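Colport Workshop – Notebook, Tabletop Arrangements
21 April 2026
Entry 142

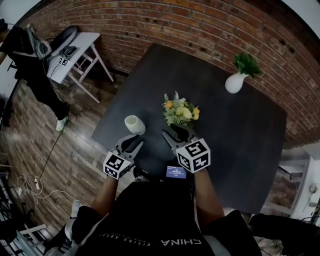 The purpose of today's session was to settle the layout of the square table against the brick wall before the Zultow setting is approved for use. The table has been through several arrangements since the winter, and the notes on them are scattered over earlier entries, so the reasoning is set down again in this one. The dark gray top is to be kept. It was compared with the pale top from the store room, and the pale top made the cream blooms in the artificial bouquet hard to pick out, whereas on the gray they read clearly alongside the yellow and orange ones. The round white vase with the spiky green plant was tried at the far right corner, with the bouquet near the center and the small white textured cup by itself on the left.

Items in use

Vase, round, white, with green leafy plant. Inventory number 137. The plant is to be left in the vase between sessions.

Bouquet, artificial, mixed yellow, orange and pale cream with light green foliage. Inventory number 198. One of the orange stems has worked loose from the binding and was pushed back by hand. It should be rebound with green tape before the next session.

Cup, small, white, textured, open top. No inventory number had been assigned. A number is to be requested, and until then the cup is to be listed under the Zultow setting by description.

Observations on placement

The vase is the tallest item and the leaves spread well beyond the rim. When it was placed at the center of the table early in the session, the leaves hung over the bouquet and it was awkward to lift either one without disturbing the other. Moving the vase to the far corner removed the difficulty. The corner position also leaves the front of the table clear, which was requested in the last review.

The bouquet does not stand without support and is to be laid down on the table. It tends to roll a little toward the heavier side. Laying it with the fullest blooms facing the center of the table reduced this. A second attempt with the stems turned the other way was less stable and was abandoned.

The cup was considered as a holder for the bouquet. It is too light for that purpose and tipped over on both attempts. It may hold a single short stem, and this should be tested when spare stems are available. For the present it stands empty, open end up.

The order of placing found to be easiest was vase, bouquet, cup. Clearing the table goes in the reverse order. Items are to be lifted from the side where they stand and not carried across the others – the leaves of the plant catch on the bouquet very easily.

Spacing

The agreed minimum between any two items is 8 inches, measured at the base and not at the leaves or petals. The first layout did not meet this between the vase and the bouquet. The later one did. A strip of low-tack tape was used to mark the position of the vase and was taken up at the end of the session. Permanent marks on the tabletop are not permitted.

Background and floor

The brick wall is to remain as it is. A proposal was received in the winter to hang a plain cloth behind the table. It is recorded as declined. The red of the brick suits the greens, and the dark holes in the brickwork do not interfere with the arrangement when one is working at the table. Filling the holes is a matter for building maintenance and is outside the scope of this notebook.

The wood-plank floor is slightly uneven toward the left. The table was checked with a level after it was moved into position and one felt pad was added under a leg. The small white side table with the angled legs is to be kept for bags and equipment, so that nothing other than the three items is set down on the gray top. Cables on the floor are to be gathered toward the left-hand side, clear of the working position.

Comparison with the Eltell setting

The Eltell setting uses the same vase but a different bouquet, with longer stems and no yellow. It needs a wider table and cannot be exchanged directly with the present one. Colleagues preparing both settings in the same week should note that there is only one vase of this type in the store room. The Lục setting does not use flowers and is not affected.

Open points

Rebind the loose orange stem on item 198.

Request an inventory number for the cup.

Test the cup with one short stem.

Wipe the leaves of the plant with a dry cloth. Dust was noticed on the lower ones when the vase was lifted. Polish or spray is not to be used.

Replace the felt pad with a thicker one if the table is moved again.

The layout with the vase at the corner is adopted provisionally and stays in force until the July review. Changes made before then are to be entered under this number, with the date and the position of each item.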